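The Gauge at Totberg

The station at Totberg measured the level of the lake, and had done so every two hours for as long as there had been a logbook. The operator lived in the room above the gauge well. The job came with a stove, a radio link to the office at Arkby, and an allowance of 12 cans of lamp oil a season, although the lamps had been electric for years.

The procedure was short. Go down the ladder, wipe the staff, read the waterline to the nearest millimeter, go up the ladder, write the number down. On Saturday the numbers were also read out over the radio, and someone at Arkby read them back.

In March the level began to fall. It fell by 2 millimeters between readings, day and night, without variation. The operator checked the inlet for ice and found none. The outflow at Nilard was reported normal. The snow on the north slope had started to melt, and the stream below it was running, so the level should have gone up.
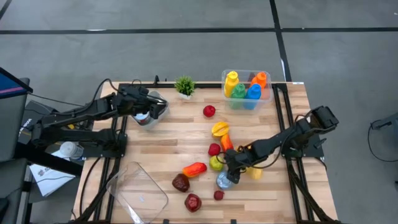
The operator cleaned the staff with vinegar and checked its bolts against the benchmark in the rock. The bolts had not moved. The office suggested reading error. A second staff was lowered into the well and tied off beside the first, and the two agreed.

By the end of the week the fall was long enough to plot. The operator drew it on the back of a supply form, one point per reading, and laid a ruler along the points. The ruler covered all of them. A lake does not drain in a straight line. Wind pushes it up at one end, and pressure moves it, and the sun takes some. None of that was in the plot.

The shelf by the window held the station's only fruit, delivered with the mail from the village of Au and eaten in the order in which it softened. The operator ate lunch standing at the shelf and looked at the shore. The old jetty had 10 posts. The mark on the nearest one, where the water had stood all winter, was still at the water.

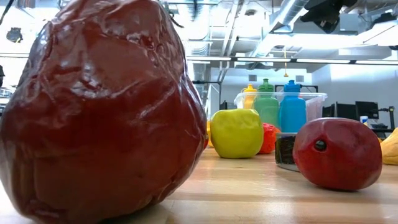

A toy apple beside something larger, red and shiny.

The operator went down and read the staff. It was 2 millimeters lower. The operator walked out to the jetty and put a hand on the post, and the water touched the mark.

The report to Arkby ran to one page. It stated that the lake was level with its winter mark and that the staff, the second staff and the benchmark were rising together at a constant rate. It gave the elevation of the site as 2,000 meters at last survey and requested a new one. It asked whether the ladder should be lengthened.

The reply came at six in the evening. It acknowledged receipt, approved the ladder, and asked that readings continue every two hours.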